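Surface Care and Inspection, Handout 2: Reading Marks on Smooth Finishes
Course tutor: Aileen Tagle 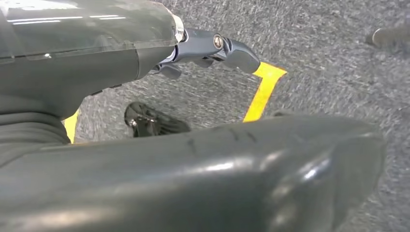
Fig. 1. Glossy and matt grey surfaces under a clear cover and beside it. Faint scuffs and thin scratches on the large curved part.

What we mean by finish

A finish is the outermost layer you can see and touch. It may be paint, lacquer, bare plastic or polished metal. In these notes we sort finishes by how they return light, and leave the material for Handout 3.

Gloss. Light comes back in one main direction. Highlights are bright and usually have a clear edge. On a curved part the highlight follows the contour, as it does along the upper side of the large part in Fig. 1.

Matt. Light is scattered. Curves look soft and small marks are harder to pick out.

Clear covers. A glossy cover puts its own reflections over whatever is underneath. Move your head before you write anything down. If a streak moves with you, it is a reflection.

Kinds of mark

Scuff: a short, dull or dark mark left by rubbing. It may be material left on the surface, and some scuffs wipe off.
Scratch: a thin line cut into the finish. Wiping does not remove it.
Haze: a cloudy patch with no clear edge, often from the wrong cloth or cleaner.

You cannot tell the depth of a scratch from a photograph. Record it as "scratch, depth not checked" until you have looked at the piece itself.

Cleaning before inspection

1. Blow or brush off loose dust. Do not start with a cloth.
2. Wipe with a damp microfibre cloth in one direction.
3. Dry with a second cloth.
4. Look again with a lamp held low to one side.

Pleated or ribbed sections need a soft brush worked along the folds. Dirt sits in the grooves and is easily missed in shadow.

Do not use the 400 grit pads from the Parnari kit on any glossy part. They are for the bare metal exercise only.

Task for the September group

Choose one glossy item and one matt item from the Agbayani shelf. Draw an outline of each and mark every scuff and scratch on it. Note the position of your lamp. Write up both on the Stondus sheet, one page per item, and put the sheets in folder 169 before the next practical.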